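Simulation and Digital Twins > Troubleshooting
Thread: Arm drives into sink wall, planner reports success

gantryfoot
Posted 13 October 2020
We have a Manninen arm in a kitchen cell and a matching kitchen in sim. The job is dishes: pick up from the sink, put on the shelf. Last week on the real cell it went for a plate in the basin and pushed the wrist into the basin wall hard enough to trip the torque limit. Protective stop, no injuries, one cracked flange cover. The planner log says the path was collision free from start to finish.

Same path replayed in sim does the same thing. The wrist goes straight through the sink wall on screen and nothing is reported. I ran it 100 times overnight with small changes to the plate position and got no contact events at all, including the runs where I could see it clip.

Planner is the Tenditz one, version that shipped in April. Has anyone had this?

plumbline_k
Check the collision mesh on the sink. If it came from a furniture pack, the visual mesh and the collision mesh are two separate things and the second one is often junk.

gantryfoot
I looked at that first. There is a collision mesh and it has the right name. File isn't empty.

oxbow
Not empty doesn't mean right. Turn on the collision overlay and look at it.

Also, why was the real arm allowed to run at a speed where it can crack a cover? I'd be more worried about that than the mesh.

gantryfoot
It was at the reduced speed we use for new paths. The cover is thin plastic and it was pinched between the wrist and the edge.

oxbow
Then the reduced speed is too fast for new paths. The planner being wrong is a normal event. The cell should be set up so that it costs you nothing.

plumbline_k
That's a bit much. The torque limit tripped, the arm stopped, it did what it is there for. He's asking about the planner.

oxbow
The limit tripped after contact. If there had been a hand in that sink you would be having another conversation.

gantryfoot
Nobody can reach in while it's running, the door is interlocked. But I take the point and have cut the speed in half until this is sorted.

Overlay result: the sink collision shape is one convex hull, turned off. Someone had disabled it in the scene file. The commit note says "sink blocks all grasps, disabled for now". So the basin was missing from the collision check completely.

plumbline_k
There you go. A convex hull over a basin fills in the hole. Every grasp inside the sink would fail, so whoever it was switched it off to get moving. Seen it in the Lokley kitchen assets too. You need to decompose it into pieces: floor, four walls, drainboard.

wren_toolpath
Decomposing by hand with boxes is better than the automatic one for this. The automatic tool gave me 577 pieces for one basin and the planner slowed to a crawl. Boxes took me an afternoon.

plumbline_k
Disagree, the automatic one is fine if you set the max pieces. But for a plain rectangular basin, sure, boxes.

wren_toolpath
Can you post a view of the sim kitchen? Not the overlay, just the normal render at reset.

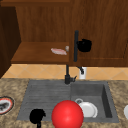
gantryfoot
Scene file is from the Wevton kitchen set with our own objects dropped in, and this is the state right after reset, arm not loaded. The fault path was for the plate in the basin. I had been treating the spawn problems as a separate ticket, but going through it again I don't think they are. One black mug is hanging in the air in front of the right cabinet door with nothing under it, and the other is over the front edge of the sink. The red sphere overlaps the plate. I always read those as bad start poses. With the sink shape off, I now suspect the reset code had nothing to test the mugs and the plate against, so it accepted any pose it was given.

wren_toolpath
The sink being off doesn't explain the one in the air. Nothing in the sink would hold that up. Are your objects set to kinematic at reset? If they are, gravity does nothing until you release them.

gantryfoot
Yes, kinematic until the first step command. I hadn't connected that. So that's two faults.

plumbline_k
Probably three. If the validator accepts an object with no support under it, it isn't checking for support. I'd let everything settle before saving the reset state, and throw out any scene where something moves more than a small amount.

oxbow
And make the planner refuse to start if any fixed body in the scene has its collision shape disabled. It's a short check. The commit note said "for now" and it went all the way to hardware.

gantryfoot
Agreed on that one. Sink is rebuilt from boxes, and the original path now fails in sim with a wrist contact on the basin wall. Startup check is in review. Settling step is not done, I'll post when I have results. Real cell stays at half speed.

wren_toolpath
Did you keep the drainboard flat or model the grooves?

gantryfoot
Flat. One box.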